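Search this site Go

Branby Robotics Club: Summer Project Gallery

8/21/25

Our club spent the summer on the Plolero project, which is about picking up and moving everyday objects with hand-held grippers. We started in June with 14 members and ended with 20. Most had never worked with a gripper before.

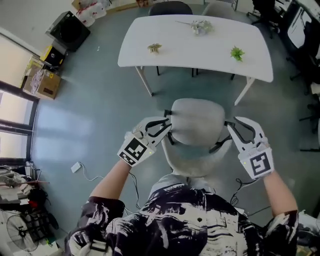

Two grippers, one in each hand, at the chair by the white table. 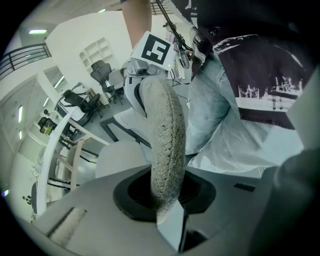
The project had two parts. In the first, members practiced simple tasks by hand and wrote down which ones were hard to repeat. Folding was the worst. Cups and small boxes went better once everyone slowed down.

In the second part, each team picked one task and recorded it more than 100 times over several weeks. The teams kept a shared log with the task name, the start position and any problems. We threw out runs where the object was dropped early or the markers were covered by a sleeve.

Final talks were held in the Echevarría room, with 28 people attending. Slides are in the club folder under Cletier, along with the task log and the parts list.

Fall meetings use the same room and the same sign-up sheet. New members should bring a laptop and read the safety page first. Long sleeves need to be rolled up.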